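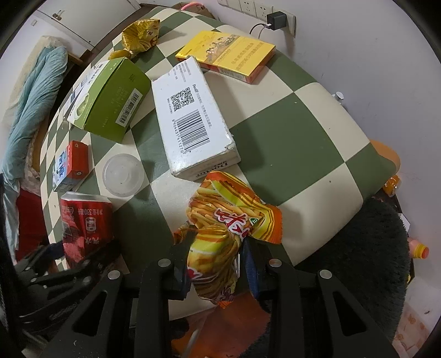 Snack table in the bedroom – keep it or kill it?

hoyin_yeh
Posts: 492

OK so I need opinions from people who live in small places. I've got a little table in the bedroom with a green and cream checkered cloth on it, and over the past couple of months it has become the place where every snack I own ends up. Fries-style snack bags, cartons, a can of Coke, boxes, you name it. I come in from the store, the bag gets emptied onto the table, and there it all stays until December or whenever I get hungry enough.

My kitchen has 2 cabinets and both are full of pots and rice. My sister wants everything in one bin under the bed. I kind of like being able to see what I have! But I'd also like to be able to put a book down. What would you do?

crumbpatrol
Bin. Sorry. Food you can see is food you eat at 11 at night, and I say this as a person who moved a whole pantry to the hall closet for exactly that reason. Also you sleep in there. Crumbs.

emese_k
Totally disagree with crumbpatrol, lol. I had an under-bed bin and I forgot it existed. Found a milk carton in there that I don't want to talk about. Keep the table, but give it some order: boxes standing up along the wall side, bags in front of them, drinks at one corner. Takes a minute when you unpack. And throw out packaging as you go, half of what's on my table is usually empty.
– Emese Kocsis

crumbpatrol
A milk carton isn't a snack, that's a fridge problem.

emese_k
It was the shelf kind! Fine, fair.

hoyin_yeh
Posts: 492

Tried a first round after work. I didn't put anything away yet, just spread it out so I could see what I was dealing with. The red can is on its side and a bit crumpled, and there's a cup lid sitting in the middle of everything. The gold foil bag is at the far end. I'd forgotten I bought that one. 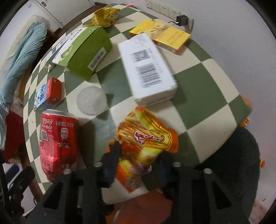
Last edited by hoyin_yeh, Friday 9:40 PM

Adding this so I don't double post: I measured under the bed and a bin would have to be less than 28 inches long to clear the leg. The Fasstead one my sister keeps sending me is longer than that, so it's out. Wamow has a shorter one with a lid, but it's shallow and I don't think the tall boxes would go in without lying flat.

dunmore_lane
Why not split the difference? Half the table for snacks, half for you. I did that with a desk and a strip of masking tape (ugly, works great). If a new box doesn't fit on the snack half, something has to get eaten first. I've got a Pfeiffer basket on mine now and took the tape off after 2 weeks.

crumbpatrol
That's a bin with extra steps.

dunmore_lane
It's a bin you can see into, which is what the guy asked for.

hoyin_yeh
Posts: 492

I like the half idea a lot. So I shoved everything over to the right side, up toward the wall, and left the other side clear.
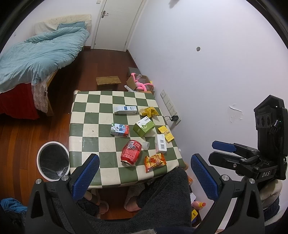
It does look better to me already, even with nothing lined up. The long white carton is in back and the can is near the front, and I might swap those so drinks go behind. The cloth needs a wipe too, there are smudges on it I never noticed while it was covered in stuff.

emese_k
See!! Now stand the boxes up and you'll have room to spare. And put the flat yellow packet on top of something, it's taking up a whole spot.

crumbpatrol
I'll admit that's better than I expected. Still voting bin. What's happening with the crumbs?

hoyin_yeh
Posts: 492

Little Flosex hand vac, lives behind the door. I'll do the boxes tomorrow and report back. My sister says she gives it a week.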